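What are the square markers for at a robot arm demo?

Posted by Natalia Olvera, 20/02/2024

I'm taking a group of 14 students to the open day at the Masiritz lab in Flitham. They sent these two pictures of the demo table with the booking form. Both have the black-and-white squares on things, and I'd like to explain them before we go.

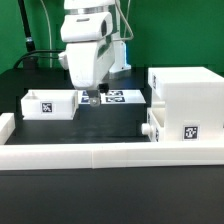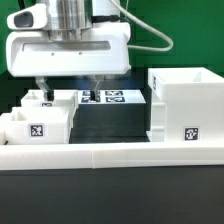
Replies

Gwilym Skyrme

Those are fiducial markers. Each one has its own pattern, so the software can tell which is which. A camera finds the corners and works out where the object is and which way it's turned. That's why you see them on the bins and on the big white box as well as on the flat white top with the four in a grid — each gives the system something to locate. I went last July and they let visitors ask questions during the run. Ask them to show you the camera view on a screen if they can.

Noemí Aguirre

its like a QR code but simpler. bring a jacket, the lab is cold

Wenceslao Trujillo

Gwilym has it right. A marker usually carries just an ID number, where a QR code can hold a web address or text. You can print some at school and try it with a laptop webcam, there are free libraries for it. Make them 100 mm wide, leave a white border, and glue them to stiff card. Ours wouldn't read when the paper curled.

For a group your size, call ahead about parking. The lot at Flitham fills up early and the bus has to go around to the Pladumora side.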